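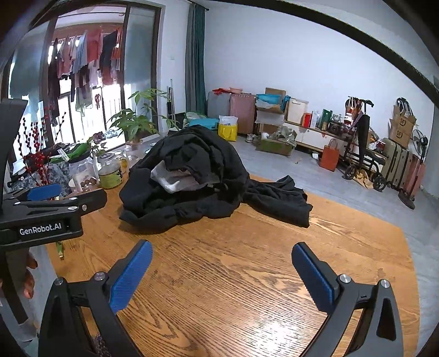 Participants Wanted: Household Chore Demonstrations, Garment Handling Round

Toston is recruiting adults to carry out ordinary laundry tasks at home using hand-held grippers. The recordings will be used to measure how much of a domestic folding task current machine control methods can reproduce. Applications close Jul 1, 2019.

Background

Folding a towel laid flat on a clean bench is a task that several laboratory systems can complete, slowly. Folding a shirt that has been dropped on a dining table is a different problem. The garment has no fixed shape, its edges are hidden under other layers, and dark fabric gives a vision system very little contrast to work with. In our June tests at the Olergate site, the controller attempted 200 garment pickups from a heaped start. The most common failure was taking hold of two layers where one was intended. The second most common was closing on a fold in the middle of the cloth and treating it as a hem.

We do not claim that a machine can do this chore today. The present round is meant to establish where the difficulty lies, and for that we need people doing the work with the same two fingers the machine has, in rooms that have not been arranged for it. The existing set holds 3,463 recorded folds. Nearly all of them are of light-colored items, one at a time, on a bare bench.

What the work consists of

Each session covers one work surface and a small number of garments. You will:

- Drop each garment on the table from standing height and leave it as it falls.
- Find a free edge or corner, grip it between the pads, and pull the cloth toward you until the layers separate.
- Spread the garment, fold it to the pattern on the task sheet, and set it to one side.
- Repeat with dark garments sharing the table. They should be close enough that the gripper has to pick one and leave the other.

A corner grip on dark cloth, with other clothing still on the table, is the case we have the least data on:
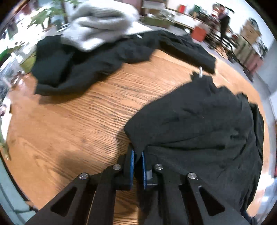 Who can apply

You should be 18 or older and able to work standing for the length of a session. No experience with robotics is needed. We want people who fold laundry in their usual way, at their usual speed, and left-handed applicants are encouraged to apply. You will need:

- A table or counter with a hard top. Wood, stone and laminate are all acceptable. A glossy finish is fine, and glare does not disqualify a room.
- At least five garments of your own, two of them black or navy. Knits and woven items are both useful.
- Permission from anyone else in the home who may be recorded.

Do not clear the room beforehand. Shoes, boxes, plants and drying laundry may stay where they are. Please put away mail, medication and anything with an account number on it.

Time and payment

There are 13 places in this round. Each participant completes 5 sessions of 90 minutes, scheduled to suit the household. Payment is by bank transfer after the last session, at the hourly rate stated in the participant agreement, with a separate allowance for the training visit. Equipment is delivered and collected by Siddiqui Logistics at no charge to addresses in Olergate and Waltanport. Addresses outside those two areas cannot be served in this round.

Training

A technician will visit before the first session. The visit covers grip width, pad cleaning, battery changes and how to mark a failed attempt. Failed attempts are kept and should not be repeated off the record - a dropped sleeve is as useful to us as a finished fold.

Data handling

You may withdraw a session up to 13 days after it is recorded. Faces are blurred before the recordings leave the Waltanport office.

How to apply

Write to Maham Kiani, Participant Coordinator, Toston, Waltanport office. State your area, the type of table you would use, which hand you favor and the hours when you are normally at home. Photographs of the room are optional. Applicants will receive a reply either way, and those selected will be sent the participant agreement to read before a training visit is booked.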